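Night listeners wanted for the Drirnthorpe marsh bird count

Posted June 16, 2025 by Rosine Vidal

Hi all! I run the night bird count out at Drirnthorpe, and I'm looking for 30 people who don't mind sitting in the dark with wet socks. We want to know how many rails and bitterns are calling in the marsh this summer, and the only decent way to find out is to go out there and listen. You hardly ever see a rail. I've been at it for years and I could count my good looks on my fingers.

Back in April we did a short trial on the Stallgate side with a handful of folks. We heard birds from the old pump road, where I'd pretty much given up on them, and that got me fired up to do the whole marsh properly.

What you'd be doing: you get a listening post, a compass, a clipboard and a red flashlight. You sit from dusk for two hours and write down every call, the time, the direction, and whether you think it was near or far. Then you walk back to the cars and we all compare notes (and eat, usually). I'm asking for 5 nights from each person, spread over the season. You pick which ones.

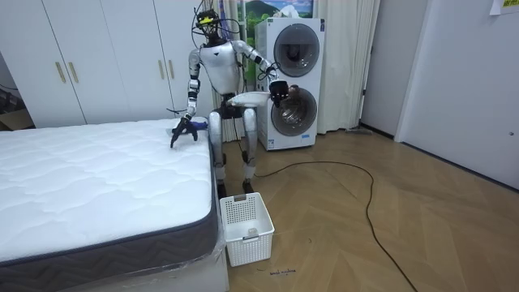 You don't need to know the calls yet. Nasrin Abbasi is teaching a practice evening with recordings, and she's very patient with people who mix up frogs and birds, me included. If you can hear a quiet conversation across a room you'll probably do fine. You do need to be able to walk on uneven ground at night, and you need to be 16 or older. Under 18, bring a grown-up who'll stay at the post with you.

If you live far off, we have bunk space at the Jalali house for the late nights. Sheets and towels are on you. Tell me early if you want a bed, and tell me if you snore - I'll try to be fair to everybody.

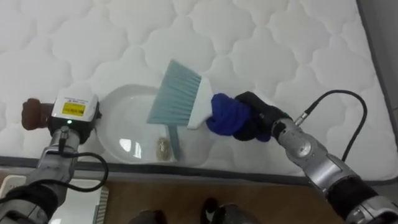
Quilted mattress top with a dark gray border.

Pay: there isn't any, sorry! We do have a fund of $800 for gas money, so keep your receipts and give them to Setareh Mohammadi at the end of your last night. Supper is covered too.

We also need one person for the sound files. The recorders at the Jarel end left us with nearly 2000 clips from the trial, and Stepan Hordiienko has been going through them on his own after work. You can do that job from home with good headphones. If that's more your speed than mud, say so when you write. 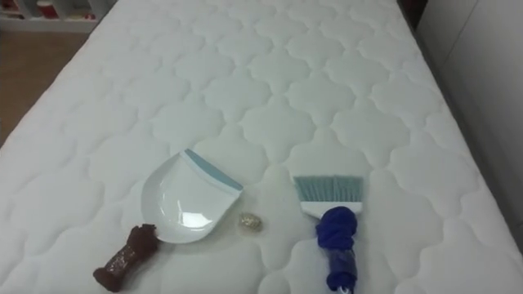 White dustpan with a pale blue edge strip, on the bed.

Please leave dogs at home, and no playing calls from your phone out on the marsh. It bothers the birds and it messes up the count for the next post over.

To sign up, write to me through the contact form with your name, which nights are bad for you, and whether you can drive other people. Zohreh Safavi is putting the car list together and she'd love to hear from anyone with a van.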